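The shift at Tanbridge starts in software

Calado runs the catering floor at its Tanbridge site with a mixed crew of people and two-armed mobile robots. The robots clear trays, return plates to the wash line and restock counters between sittings. The plant went over to this arrangement last May. The machinery has drawn most of the attention, but the larger change is in how the staff spend their hours.

Before the changeover, a floor attendant's shift was mostly walking and carrying. Attendants logged no data and made few decisions that outlasted the day. Under the present system each attendant holds a two-hour block in the planning room, where tasks are built and tested in simulation before release. The software, Isenora, is supplied by Skeltideck under a service contract. It loads a room model, places objects on the surfaces and runs the robot through the task.

A task is released when it completes 100 consecutive simulated runs without a dropped object or a stop. The first counter-clearing task took 923 runs to reach that mark. Most of the failures came from grasps on thin items lying flat, where the fingers closed above the rim. Attendants rewrote the approach so that the gripper slides the item toward the counter edge first.

That fix came from the floor. People who had lifted flat trays by hand for years already did it that way and had no reason to write it down. Calado now pays a supplement for task authorship, and the job description has been redrafted to include it. The supplement is not pensionable, a point the staff side has raised at each review.
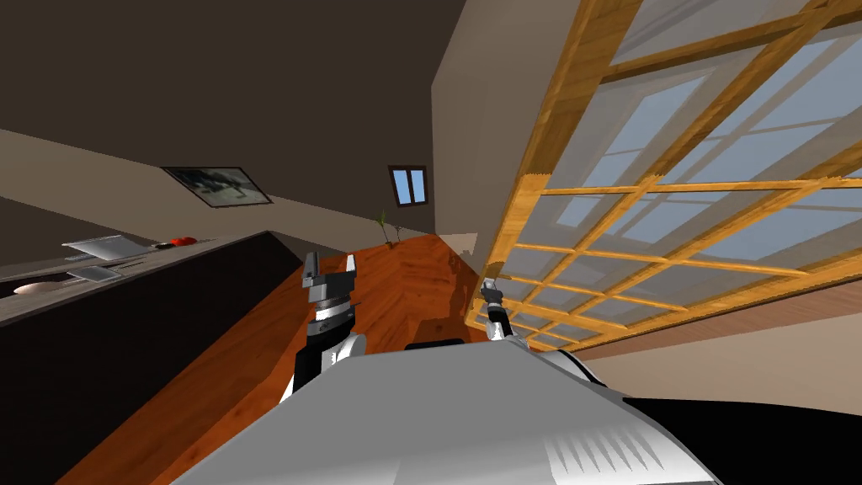 Simulated room with counter, trays and plate, and the robot's two grippers raised.

The cost falls elsewhere. Of 58 attendants on the roster, those on nights get the least planning time, as the room is staffed by day. Stoppages at night are cleared by hand and reported on a form, which the day crew reads the next morning. Night staff describe the work as the old job with a robot to step around. A rotation has been proposed and is awaiting a decision on shift premiums.

Simulation also leaves gaps. The models hold fixed lighting and clean surfaces. Grease and stacked plates are handled by rules added after release, and each rule sends the task back through the full set of runs. Attendants can spend up to 2 blocks on a single change. Skeltideck has said it will add surface friction settings to Isenora in the next version, and Calado has asked for stacked items to be included in the same update.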